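Section 4: Your first shift with the Fitix

I've run the break room kitchen at Sokholm for years, so take these steps from someone who used to do every plate by hand.

1. Open the dishwasher and pull out the rack before you press Start.

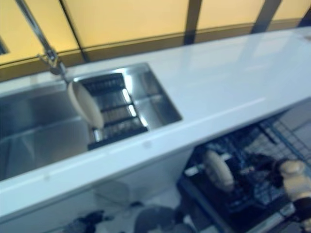 2. Stay on your side of the counter while the arm moves. Pentti Kuusisto still reaches in for his mug – please don't!

Note: I do pots myself. It's 13 minutes of my Monday now, and I spend the rest on lunch prep.

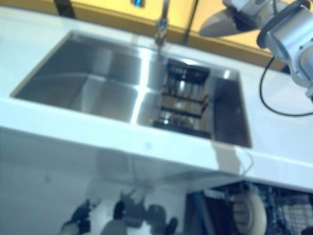 3. Press Pause if you need the sink. It picks up again when you press Start.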